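The bookshelf that rolls up
A talk with the owner of Gallby, a small maker of printed cloth backdrops

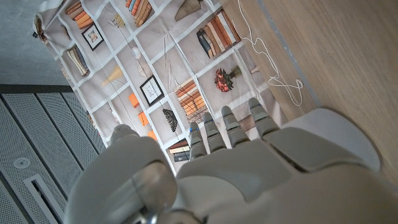 The bookshelf print, with its white grid, beige ground and leaning rows of books.

The bookshelf is the print that people order most from Gallby, a workshop that makes cloth backdrops for home offices, school plays and small studios. The owner started the business in a rented unit on Grendard Street and still works there, with two large tables and a steam iron that is on most of the day.

"I wanted a wall of books and I had no wall," she says. "I was renting one room and the landlord did not want holes. So I drew one."

The first version was too full. Every cubby was packed with books from side to side, and on a video call it looked like a library in a cartoon. She took half of them out and put in things a person might own: a branch, a small picture in a black frame, a yellow vase shaped like a cone.

"The vase gets more mail than anything else," she says. "People want to know where to buy it. I have to tell them it's a drawing."

The books have no particular titles. She kept to orange, cream and tan, with a few in black and dark blue, and let several rows lean. Straight rows looked printed, she says. Leaning ones hold up better at a distance.

The cloth comes from a mill called Peñalver, and the ink is set with heat. The bookshelf sells for $75, including the cord. A plain color costs less, but few people want one.

Creases are the main complaint. The cloth ships folded, and the fold lines show on the pale parts of the print.

"Steam it from the back, hanging up," she says. "Don't lay it on the carpet and iron the front. I have replaced two of them for that." She will not promise a flat result. Some customers clip weights along the bottom hem — she sells those too, under the name Juda — and others leave the wrinkles alone.

She gets asked whether the shelf fools anyone. It does on a screen, she says, if the light is even and the cloth hangs straight. In a room it fools people for a second or so, and that is enough for a play.

There are now 19 designs in the catalog. The next is a kitchen dresser with plates, planned for December. She has redrawn the plates several times and is still unhappy with the shadows under them.

Orders placed by Thursday go out the following week.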